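Print this page | E-mail this page

Sorting and storing table utensils in a shared kitchen
Speaker notes, Thursday session, Hulham

Slide 1. Scope
Session length is 20 minutes, with questions at the end. The subject is loose cutlery and chopsticks: where they are kept, how they are grouped, and how they are checked before they go back. Cooking tools come up near the end. Knives are outside the scope, apart from one remark on position.

Slide 2. The problem
A shared kitchen accumulates utensils from several sets. At Stotberg the drawer inventory came to 142 pieces, chopsticks, forks and spoons together. Wooden and metal chopsticks had been stored in one tray. They differ in length, weight and grip, and a mixed pair is awkward to use. Pairing at the table took longer than laying the rest of the setting.

Slide 3. Sorting on a cloth
Sort on the table, with a cloth down. The cloth stops round sticks rolling and reduces noise. A small print is acceptable; a heavy pattern makes thin sticks harder to pick out. Tip everything out in one go. Separate by material first, then by length, then by marking. Carved rings near one end are a useful marking on wooden chopsticks, as they survive washing better than paint.

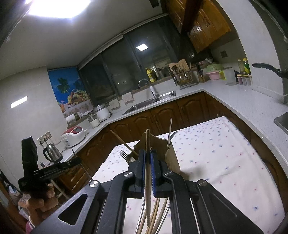

Pairs are made by laying two sticks side by side with the blunt tops level. Check the other ends. A difference of a few millimetres is tolerable in wood and should be rejected in metal. Odd sticks go in a separate pile and are not returned to the holder. Pause here and ask how many in the room keep their odd ones.

Slide 4. The upright holder
Advantages over a drawer tray: small footprint, contents visible, air reaches the upper part of each piece. Disadvantages: the base collects crumbs and water, and a tall holder with light contents tips easily. A raised back panel helps to keep long pieces from leaning out behind. Forks go in tines up if the holder is deep, so that the handle takes the damp end. Spoons likewise. Thin metal chopsticks should stand together on one side, where they can be lifted without disturbing the wood.

Slide 5. Table and counter
Two holders are better than one. Eating utensils belong near the table; cooking tools belong near the sink or hob. The Poulain layout puts both beside the sink, and in our trial people crossed the kitchen twice for every meal. We have dropped it.
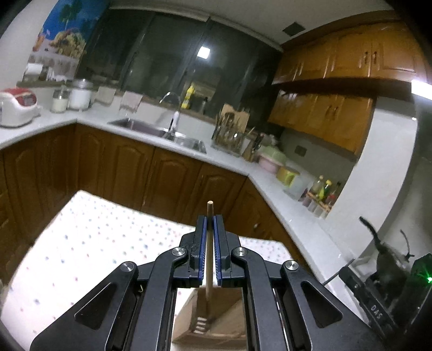 Wooden spoons and spatulas need more room than their handles suggest. If one has to be pulled out with two hands, the holder is too full. Long cooking chopsticks may share with them. Keep the knife block next to the holder if space is short, but leave enough of a gap to draw a knife without brushing the spoons. Dry goods in jars and canisters should stand away from the splash area of the tap.

Slide 6. Routine
Empty each holder weekly. Wash the base, dry it upside down, and wipe the counter beneath. Discard wooden sticks with splits or raised grain at the tip. The Gretedix checklist has a column for discards; fill it in at the time. Do not oil the eating ends.

Leave the checklist on screen during questions. Spare copies are on the side table, together with the sorting sheet for slide 3.

Contact us | Copyright Hulham Kitchen Workshops | Back to top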